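The hanger problem

I own, at last census, far more hangers than things worth hanging. This did not stop me standing in the hall at 7 in the morning unable to find one that would hold up a pair of shorts.
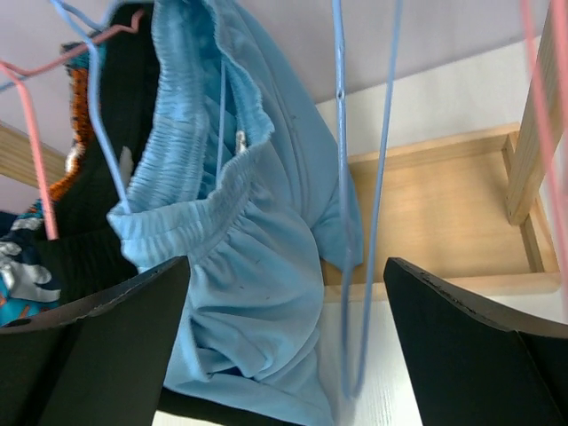 Elastic waistbands are the enemy of the orderly wardrobe. Trousers with a proper waist have corners, or at least intentions. You can fold them over a bar and they'll stay there until the next wedding. Anything with elastic just bunches up, slides to whichever end is lower and then sulks on the floor with the shoes. The light blue ones are the worst offenders because the fabric has a bit of a shine to it and no interest whatever in friction.

I've been hanging them on a thin blue wire hanger, the sort that comes home from the drycleaner and then breeds. Leonie Wegener, who I shared a house with for years and who still has views on my laundry, maintains that wire hangers should go straight in the bin. She has the Cilus ones, the fat velvety kind, all facing the same way. Opening her wardrobe is like visiting a bank. I priced up replacing all mine and went and had a cup of tea instead.

The whole business started in March, when I decided that this year the summer clothes would be put away properly instead of migrating slowly to the back of the rail. The plan was simple enough. Everything out, look at it, keep it or don't, hang up what's left. I gave myself until lunch. There is still a pile on the spare bed, which I have started calling the archive.

What I hadn't allowed for was the trying on. You can't decide about a shirt from looking at it. The Batik one I bought on holiday seemed like a definite goner until I put it on, at which point I wore it for the rest of the afternoon and got olive oil down it. Two jumpers went to the op shop and one came back with me, which I'm told is not how it works. My old Tai tracksuit pants (bought for tai chi, attended twice) survived on sentimental grounds.

And the shorts. I must have up to 20 pairs if you include the ones for painting in, and I could make a decent case for four. The blue ones have a couple of small dark spots on them that I noticed as soon as they were up in decent light. I've had a go at working out what they are. Could be bike grease, could be soy sauce. I put some Pokimo stain stick on a corner of an old tea towel as a test, and the tea towel is now a different colour, so I'm having a think.

They stay, spots and all. They're the most comfortable thing I own and they've got perfectly good elastic, even if that's exactly what makes them impossible to store. My mum's method was to fold them in half, roll them up and shove them in a drawer, and I spent a good part of my adult life feeling superior to that drawer.

I measured up for a second rail while I had the tape out. 1000 mm would fit nicely between the door and the window if the door didn't open. Leonie suggests owning fewer clothes. I've suggested she come over and deal with the archive, and she's bringing scones.

Contact | © All words my own, please ask before borrowing | Back to top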